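Visit to the Medrano workshop, Sevesport
Monday, September 22, 2025

I went to Sevesport to try two hand-held grippers before we order any. Nicanor Rosales met me at the door and had me working within a few minutes.

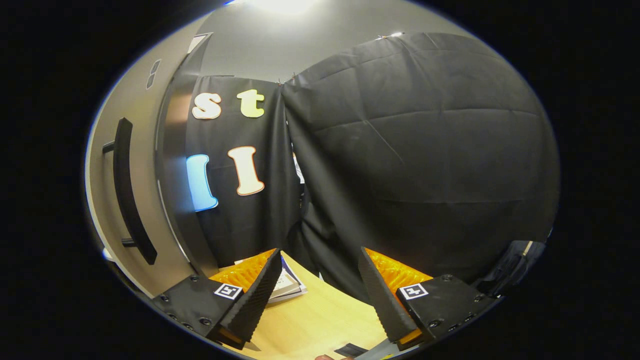

The first one I tried was the Ritine. It has two fingers with ridged black pads and a marker on each finger, so the software can work out how far apart they are. The camera sits behind them with a very wide lens. My first job was to pick up a booklet by its spine and set it down again. I dropped it twice, then got used to the trigger, which is stiff for the first part of the pull and light after that.

The second was the Dornach. It is lighter and closes faster, but its pads are smooth and thin covers slid out when I tilted it. Nicanor said they had a ridged set on order — no date yet.

Each of us did 100 picks with each gripper. My wrist was sore after the Ritine, which weighs 600 grams without the cable. The Dornach cable kept catching on my sleeve.

We looked at the recordings before lunch. Marker tracking on the Ritine dropped out in 6 of my picks, all of them when I turned toward the window. Nicanor wants to try it again with the blinds down.

Medrano lends out both models for two weeks at a time. I have asked for the Ritine first. Parking is behind the building, and the gate code changes daily, so call ahead.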